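In Remembrance: Wilma Dekker

It is with deep regret that the Sukolcombe Residents' Association records the death of Wilma Dekker, a member of this community for most of her adult life and editor of this newsletter for many years. She died peacefully at home in December, at the age of 83, with her family beside her.

Early life

Wilma was the elder daughter of a baker and a schoolteacher. She grew up above the family shop, where she learned to serve customers before she was tall enough to see over the counter, and she kept the habit of early rising until the end of her life. Her sister, Rianne Verschueren, recalls that Wilma read aloud to her every evening through one long winter of illness, and that she did not leave out the dull chapters.

On leaving school she trained as a bookkeeper and took a post in the accounts office at Kuipers, the seed merchants in Rerkach. She remained with the firm until her retirement, latterly as head of the office. Former colleagues have written to the family of her fairness and her excellent memory. Several of the younger staff she trained went on to senior posts and continued to send her cards each New Year.

Marriage and family

Wilma met her husband, Hendrik, at a choral evening to which both had been brought by friends. They were married for 59 years. After a short period in rented rooms in Rerkach they bought the house on Skanden Lane which was to remain the family home. Hendrik died two years ago, and Wilma continued to live there independently, with the support of her daughters and her neighbours.

She is survived by her daughters, Marijke and Anne, by her sister Rianne, and by five grandchildren and one great-grandchild. Her family were a constant source of pride to her. She attended every school concert to which she was invited and kept the programmes in a box file, in date order.

Service to the community

Members will know Wilma best through her work on this newsletter. She took over the editorship at a time when it was a single typed sheet and had appeared only twice in the previous year. Under her care it became a regular publication, delivered to every household in Sukolcombe. She wrote many of the items herself, usually without putting her name to them, and corrected the rest with a firm but courteous hand. Contributors who sent in their copy after the Wednesday deadline could expect a telephone call.

She was also closely involved in the appeal to repair the reading room roof. The appeal raised £2,355 in its first summer, much of it from a series of suppers held in her garden, and Wilma kept the accounts throughout. The reading room was open again by the following spring, and she served on its rota until her eyesight made this difficult.

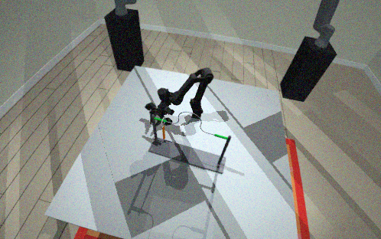
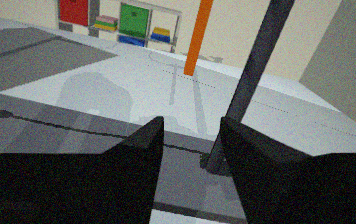
Tributes

Dirk Brouwer, who succeeded Wilma as editor, writes: "I worked beside Wilma for three years before she handed over the newsletter, and I learned a great deal in that time. She would read each page once for sense, once for spelling, and a last time for kindness. If a sentence might hurt someone without need, it came out. I have tried to keep to her method, though I am not as quick as she was."

Yaa Tetteh, her neighbour on Skanden Lane, writes: "When my children and I moved to Sukolcombe we knew no one. Wilma came to the door on our second day with soup and a list of useful telephone numbers written out by hand. The list is still on our kitchen wall. My son used to water her tomatoes when she was away, and she paid him in books. We shall miss her light in the window in the mornings."

Liesbeth Van Rooij, chair of the Association, writes: "Wilma gave sound advice to four successive chairs, myself included. She did not care for long meetings and was known to put on her coat at nine o'clock whatever the state of the agenda. The Association owes her a very great debt, and on behalf of all members I offer our sincere sympathy to her family."

Interests

Away from her many duties Wilma was a keen walker and a lifelong singer. She sang alto in the Sukolcombe choir and was seldom absent from rehearsal. She knew the footpaths between the village and Rerkach in all seasons, and her notes on them, printed in these pages over several summers, are still used by walking parties. In later years, when the longer routes were beyond her, she took up patchwork. Each of her grandchildren has a quilt of her making, and another, for her great-grandchild, was finished in the autumn.

Funeral arrangements

The funeral service will be held in the parish church, Sukolcombe, on Wednesday at 11 a.m. The choir will sing, and any former members who wish to join them are asked to be in the vestry by 10.15 a.m. Burial will follow in the churchyard, where Wilma will be laid to rest beside Hendrik. All are then invited to the reading room for refreshments.

Parking at the church is limited to up to 5 vehicles and these spaces are reserved for the family and for those who have difficulty walking. Other mourners are asked to use the field opposite the school, by kind permission of the owner.

The family have requested garden flowers only. Donations in Wilma's memory may be made to the reading room book fund, either in the box at the service or by envelope to the Association's office, marked with her name.

Book of condolence

A book of condolence is open in the reading room during normal hours and will remain there until the end of the month, when it will be presented to the family. Members who are unable to visit may send a written message to the office, and it will be placed in the book on their behalf. Marijke and Anne would be especially glad to receive photographs or letters from their mother's years at Kuipers. All originals will be copied and returned.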